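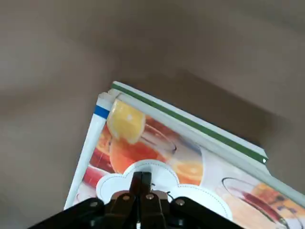
*The printed pieces in their present stack, with the drinks and citrus photograph on top.*

The sorting of the household's printed matter resumed in October, following the move from Plotutberg to the smaller apartment at Pullcombe. Readers of this blog will recall that the kitchen drawers were completed first and that paper was deferred twice. It has now been addressed.

The first count, taken on a Thursday evening, came to 1455 separate pieces. This included menus, event programs, instruction booklets, maps, price lists and a large quantity of loose leaflets. After the removal of duplicates and anything torn through the fold, 849 pieces remained. The second review brought the figure to 717, and it is expected to settle at 680 once the Lamow maps have been returned to the cousin who lent them.

The following rules were adopted before work began and were observed with two exceptions.

- Flat items are kept flat. Nothing is to be rolled.
- Stiff pieces are stacked with their long edges together, largest at the bottom.
- Booklets with staples are stored separately, as rust marks were found on several of the older ones.
- An item kept only for its picture is permitted, provided the picture is still liked.

The last rule accounts for much of what survived. The piece with the lemon slice has no practical use in this household, and no drink shown on it has ever been prepared here. It was nevertheless retained at both reviews without discussion. The colors remain cheerful, and it may yet be put up beside the refrigerator.

The two exceptions concern the café menus from Urbańczyk, which closed some years ago. These are of three different sizes and do not stack well. They were kept as a group in their original envelope, contrary to the second rule, and one of them has been rolled for so long that it will no longer lie flat under any weight available.

Storage has been arranged as follows. Stacks are placed on the lower shelf of the hall cupboard, no higher than the width of a hand. Taller stacks were tried in the previous apartment and slid forward whenever the door was opened. Slips of plain card separate one group from the next. Labels have not yet been written, pending a decision on whether to file by place or by subject.

Photographs and letters are not included in the figures given above and will be reported on separately. The box of sewing patterns has been located and remains unopened.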